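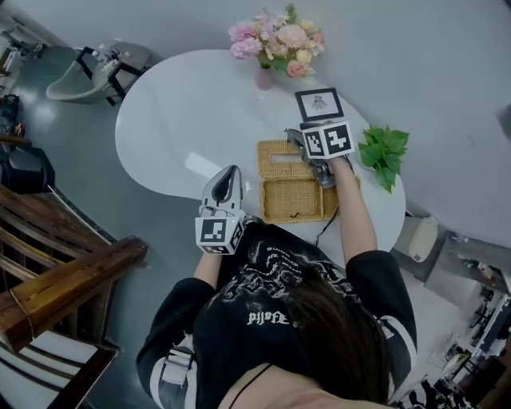

Wicker gets dirty in a sneaky way. Looks fine from across the room, then you run a finger along the weave and yuck. Quick method for tissue boxes, bread baskets, trays, anything small. Updated April 2026.

## What you need

- soft brush (old toothbrush is fine)
- vacuum with the brush attachment
- 2 cups warm water, one squirt of dish soap
- two cloths, one damp, one dry
- cotton swabs for the corners

Check the piece first. Paper rope looks a lot like wicker and hates water - if the strands look twisted and papery, do the dry steps and stop there.

## Dry clean first

Empty it. Take out any liner. Turn it upside down over the trash and tap the bottom, more comes out than you'd think. Vacuum outside, then inside, low suction. Brush along the strands, not across. Across snags the loose ends.

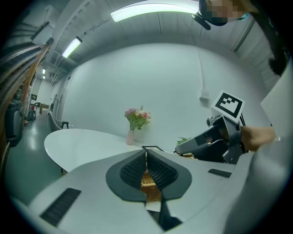 **Maren Oldcastle**
*Home care editor, Plarkmont Household Notes*

## Now the damp part

Dip the cloth, wring it hard. Wipe one side at a time. Brush with a little suds only where it's greasy, mostly rims and handles. Then wipe again with plain water, soap left in the weave goes sticky and grabs dust. Dont soak it.

Pat dry right away. Fan on low for 20 minutes, then leave it out overnight. Keep it off the radiator.
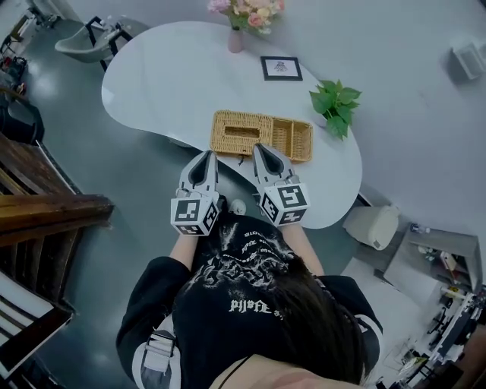
A reader in Gilitden wrote in that vinegar worked better than soap on her mildewed bread basket, one part to four parts water, dabbed on with a swab. Fair enough. I'd test it underneath first, it lightened a stained one of mine in January and the patch still shows.

## Loose ends

Snip, don't pull. For a strand that popped out, dampen it, wait a few minutes, tuck it back under its neighbor with a blunt butter knife. Dot of wood glue if it wont stay. Clothespin on top till dry. 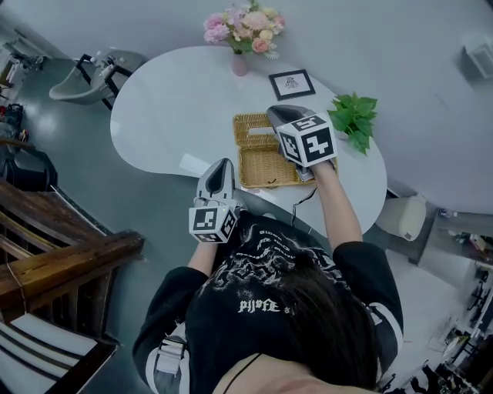 Painted pieces need a lighter touch on the repairs. Skip the knife, use a toothpick, and touch up the chips once the glue has set. Flaking all over? Leave the wet steps out completely and just dust.

Dust weekly, damp clean a couple times a year.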